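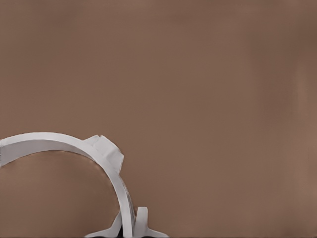

Hudine Sim Reach: data card

Version 2 is out, and we're really happy with it! Hudine is a set of simulated arm episodes for training policies that work from a close camera view. It holds 3,134 episodes, all rendered, with no real footage mixed in.

What's in an episode
Color frames, joint positions, gripper opening and the action sent at each step. Episodes are capped at 200 steps. Many have long stretches of plain background, and we kept those in (they've been great for testing how a policy searches).

Splits
278 episodes are held out for testing. Please don't train on them, even for a quick check. Everything else is fair game.

How it was made
Scripted runs in the Flimisberg simulator, with start pose and lighting changed every time. The Berrada loader reads the files directly; the older Sernov loader needs the convert script first.

Known gaps
No depth yet. Gripper opening is missing from a few early episodes, listed in missing.txt. Fixes are very welcome, so open an issue and tell us what you're training!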